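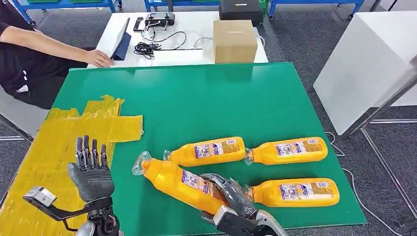

8 February 2025, Etwood shop, bench 2

Bottle pickup, right hand only. Left hand parked open, fingers up, the whole session.

Closing force set to 300, down from 514. At 514 the fingers kept stalling on the yellow bottles and the wrist threw a fault. Slower close too, 200 ms ramp. No faults after that.

Bottles lying straight are fine. The diagonal ones still get gripped too near the base, so the neck end droops on the lift. Try moving the grasp point toward the label.

Encarnación Cordero has the Urska wrist drawings. Ask her for the bracket hole spacing before I drill the second one.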